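How to Tell Whether a Robot Arm Is Ready for Your Chores

Posted 30 July 2021 by Anas Naciri

My sister-in-law asked me at dinner whether she could have a robot put away the kids' toys by Christmas, and I gave her such a long and wandering answer that the potatoes got cold. So I promised to write it down properly. What follows is the little test I use at home, on an ordinary computer, to find out if an arm could handle a chore before anybody spends real money on one.

You'll need a simulator (I use Petek, but any of them will do), a free evening, and one very small job. Mine is tidying up after a board game, in simulation from start to finish.

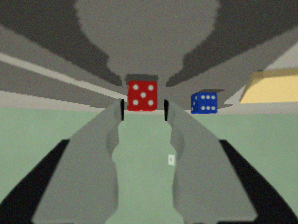
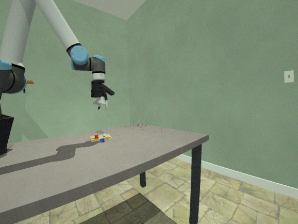
Step 1. Shrink the chore until it's almost silly. "Put away the toys" is really dozens of jobs wearing one coat. Pick up one red die and set it somewhere else – there, now you have something you can test. If you're thinking of a workshop, it might be "move one bolt from the tray to the bin." I know it feels like cheating, but please trust me on this one!

Step 2. Write down what "done" means. Do this before you run anything, while you're still honest. For my die it goes like this: it ends up inside the target area, it's resting flat, and its neighbors haven't been shoved away. My first version only had the part about the target area, and I spent a happy week congratulating an arm that was flinging things about like a toddler.

Step 3. Run it with everything in the same spot. Try 90 attempts, all alike. Most setups do nicely here, and you should enjoy it (make some tea, call someone in to watch). All you've learned so far is that the arm can reach the thing and close its fingers in the right place, but that's worth knowing, and a failure at this point usually means your gripper is too wide or your table is too far off.

Step 4. Now move things around. Turn the die a little, slide it closer to its neighbor, change the direction of the light. I do 252 attempts this way, and this is where the charming evening turns into a long one. Small objects close together are hard, much harder than they look to those of us who've had hands all our lives. The fingers need room on both sides, and a real toy shelf doesn't offer much of it.

Step 5. Sort your failures. Don't just write "failed." I keep separate piles for missed it, dropped it, bumped something else, and never got started. In my last round the bumping pile was by far the biggest, so I had the arm come straight down from higher up and things improved quite a bit. If you skip the sorting, you'll fiddle with the wrong part for days. I certainly did, back in October.

Step 6. Ask who does the resetting. In a simulator, everything goes back where it was at the press of a key. In a house it's you, on your knees, for every single attempt. The people at Holden let me look over their log from a packing bench, and they'd reached 2,000 attempts with a person standing by the whole time.

So, can it do the chores yet? For one object, on a clear surface, with somebody nearby, I'd say often yes. For a shop floor where the same part turns up in the same place all day, very likely. For a playroom at seven in the evening – no, not this year, and I told my sister-in-law to buy a nice big basket. She'd like me to run the test again with socks, which are soft and floppy and a whole other kind of trouble, so I've started setting that up and will post the settings once they stop crashing.

Related posts
Hunden or Petek: which simulator runs on an old laptop?
6 small jobs to try before you try laundry
Setting up the Orer gripper model, start to finish
Why folding towels is still so hard
A visit to the packing bench at Holden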